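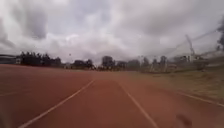
What do you do all day if you sit in the public gallery of a magistrates' court?

Mostly you wait, and then for a few minutes at a time you listen very hard.

I've been asked this by so many people since I started going that I thought I'd write it all down in one place, and then I can just send them here. It began in June, when I had a fortnight of leave owing and no plans. My friend Mirjana Perić had been going on at me for years to come along with her. She sits in on hearings the way other people go to matinees, with a flask and a cushion, and I'd always found an excuse. This time I'd run out of them, so at half past nine one morning I found myself in the queue outside the court at Lekby, emptying my handbag into a grey tray and being asked to take a sip of my own tea to prove it was tea.

First thing to know: you don't need an invitation. Most hearings in the adult court are open to anybody who behaves, and you don't have to give a reason for coming. The youth court is different and so are family matters, so if you're told you can't go into a particular room, don't argue, just try the next one. The lists are pinned up in the foyer. Ours had three courtrooms going that morning, and the usher (a very kind woman with a clipboard and sensible shoes) looked at the two of us and said Court Two would be the busiest.

Busy is a funny word for it. I had imagined a great deal of standing up and objecting. What we got was a long gap while somebody's solicitor was found, then a longer one while a video link was coaxed into life, and then quite suddenly a young man in the dock giving his name and date of birth in a voice I could hardly hear. He was there over a stolen bicycle. He pleaded guilty, the prosecutor read out what had happened, his solicitor talked for a bit about a job he was due to start, and the bench went out to think. The whole thing was over before I'd worked out who everybody was. He was fined and had to pay compensation, £154 of it, and he asked very politely whether he could do it in instalments.

I should explain the bench, as it muddled me. There were three magistrates, and they aren't lawyers at all, they're ordinary people who've been trained for it. The person sitting in front of them in the black gown, whom I took for the judge for most of the morning, is the legal adviser, who keeps them straight on the law. On other days you might get a district judge sitting alone, and Mirjana says you can feel the difference straight away because everything goes at twice the speed. I've since seen one and she's right. I dropped my pen and missed a whole adjournment.

After the bicycle came a run of driving cases, and I'm afraid I found these more gripping than anything else. A man had been caught doing 40 in a zone where he swore there hadn't been a sign. A delivery driver already had nine points and had brought a letter from his employer, Zarden, saying he'd lose his position if he lost his licence. I had never thought about what goes into that decision. The magistrates asked him about his rent, his mother, the buses from Clanen, whether his brother could drive him. It was all gone into so patiently that I had quite forgotten my sandwich. They disqualified him in the end, for six months, and he nodded several times and thanked them. I thought about him all the way home, and I still do when I see one of their vans.

There was bail as well. I had always had a vague idea from American television that somebody turns up with a bag of cash, and it's hardly like that here. Mostly it's conditions – where you're to sleep, who you're not to contact, whether you must sign in at a police station. You can be asked for a security, and I did once hear a sum of £3,000 mentioned, but Mirjana, who has been going for years, says she could tell you every time she's heard it. The question they kept coming back to was whether the person would turn up next time.

Now, a few practical things, as I know some of you will only have scrolled down for these. Turn your phone off properly. You can't take photographs or record anything inside the building, and they are quite right to be fierce about it. You can generally make notes, though if anyone asks you why, just tell them. Stand up when the bench comes in and again when they go out, and try to slip in and out between cases. Bring a jumper even in June, because Court Two is freezing. There's a machine for drinks, but the café opposite, Longo, does a cheese toastie that I would happily commit a minor offence for, and the 621 bus stops right outside it.

I got talking there to Eun-ji Myung, who was on the next table with a pile of files and turned out to be one of the duty solicitors we'd been watching. I was a bit embarrassed, as if I'd been caught peering over a hedge. She didn't mind a bit. She told us she'd met four of her clients for the first time that morning, and had ten minutes with one of them, and that she quite likes it when there are people in the gallery. Then she looked at the clock, wrapped the other half of her lunch in a napkin and went back across the road.

I went five times in that fortnight, which I hadn't meant to do at all. Some afternoons were very dull and one was so sad that I came out before the end and walked round the car park. I'm not going to write about that one, it belongs to the people in it. But I've booked another couple of days off in the autumn, and Mirjana wants to try the Crown Court next, where the trials run for days and you really do need the cushion. If anybody has been and knows whether the gallery there has a heater, do leave me a comment.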